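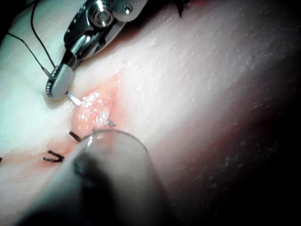 Posted by @varnholm_mends
Thread, 6:50 a.m.
Last updated: May
Print | E-mail this page

Curved needle, metal jaws, black thread, a row of stitches going down a closed cut. People keep sending me robot surgery and asking when one of these is coming for my job. I mend coveralls. Let's talk.

First, credit where due. Sewing something pale, soft and shiny with a needle that short is beautiful work. My first year at Varnholm I couldn't get a straight seam in denim, and denim holds still.

But an arm like that usually has a surgeon at the other end of it, driving. It's a very fine pair of hands with a very expensive person attached. If you want to send me the person too, I'll clear a bench.

What I mean by a machine doing a chore: I go eat my lunch and the chore is done when I get back. If I have to stand there, it's a tool. I like tools! I have a seam ripper I would save from a fire.

So, the state of automation in one industrial laundry and repair shop, as seen by the woman at the end of the line.

Washing: done. Machines won that one before I was born. We don't even call it a robot, we call it "the big one" and kick it.

Folding: sort of. We have a Pistel. It folds a flat sheet so well you want to applaud. Give it a fitted sheet and it makes a kind of dumpling.

The Pistel does 80 flat pieces in the time it takes me to find my glasses. Then it meets a towel with a loose thread, stops, and plays a little song until one of us comes over. We all know the song now. My kid knows the song.

Sorting: no. Somebody still has to put a hand in every pocket. Last month's pockets: a fork, a live battery, half a sandwich in foil.

Mending is the one I care about. Plomex came by this spring with a sewing cell. Two arms, a camera, a fence around it. The demo was a patch on a square of cotton clamped at all four corners. Gorgeous patch. I asked where the customer's leg goes.

They were good sports and let us feed it real work. We gave it 50 torn knees. It closed plenty of them. It also closed several pant legs, front to back, with excellent tension.

That's the whole trouble with cloth. It moves when you touch it, and it moves again when you let go, and there's another layer underneath you very much did not want to sew. I hold that bottom layer out of the way with two fingers and no thought at all. Took me years to get to no thought at all.

(I assume skin has its own version of this problem. I also assume the surgeon gets to work on one patient at a time. I had 104 pairs of coveralls in the bin yesterday and every one had torn itself in a new and personal way.)

Yes, I know the factories already have machines that put on pockets and buttons by the thousand. New cloth, cut flat, same pocket, same spot. Wonderful. Now do the pocket that ripped off and took a piece of the shirt with it.

A man in my replies says home robots will be darning socks in five years. Sir, PEOPLE stopped darning socks. You'd be building a machine to do a chore we already quit.

What I would pay for, today, my own money: something that threads the needle. Something that winds bobbins without being supervised. Something that finds the zipper foot, which is in this room, I had it at four o'clock.

My shop log says 2,747 repairs so far this year, all by hand or by a human foot on a pedal. The Plomex people wrote down my remarks about the pant legs and say they'll be back in the fall with new software.

I said bring it. I also said bring doughnuts, the ones from the place in Lam. The first demo had a fruit plate.

Okay, the Pistel is singing. Going over there.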